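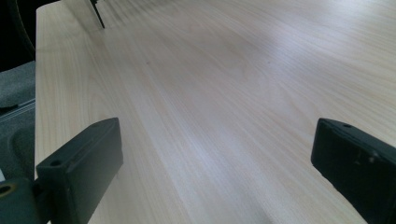
Press release
February 15, 2018
3 min read

Flolell recalls Zasteo gripper fingers after fault in closing force

Flolell is asking owners of its Zasteo gripper to stop using it and send back the fingers for replacement. The recall covers 375 grippers sold since June. A fault can make the two fingers close harder than the setting allows, and in a small number of cases they have stayed shut after the release signal was sent.

The company has received 13 reports of the fault. In 12 of them the item being held was marked or cracked. In the other, an operator at the Padeo packing site had a fingertip pinched while clearing a jam. The operator was treated on site for bruising and went back to work the next day.

Padeo took its Zasteo units out of service the same afternoon and told Flolell. Flolell then stopped all sales and asked Arumugam, an outside test house, to look at the returned parts.

Arumugam found that a small spring behind the finger mount can slip out of its seat after long use. When that happens the force sensor reads too low, and the motor keeps pushing to make up the difference. The fault showed up on test units after almost 300 hours of running. It gave no warning light and no message on the control screen.

"We set the service check too late and the spring was already moving by then," the company said. "The control software should also have noticed a motor working that hard, and it did not. Both of those are our mistakes."

Replacement fingers have a deeper spring seat and a retaining clip. A software update, sent out with them, cuts power to the motor if the reading and the motor load do not agree. Both parts of the repair are needed — a gripper with new fingers and old software should not be put back into use.

What owners should do:

Switch off the gripper and unplug it at the controller.
Do not try to free a stuck finger by hand while the power is on.
Do not open the finger mount. The spring is under load.
Write to Flolell with the serial number, found on the underside of the mounting bracket.

Flolell will send a prepaid box for the old fingers and will pay for the replacement and return. Owners who would like their money back instead can ask for a full refund. Grippers used by hand and grippers fitted to an arm are both included. The older model, sold before June, uses a different spring and is not part of the recall.

Filed under: Product safety, Recalls, Robotics
12 shares | 0 comments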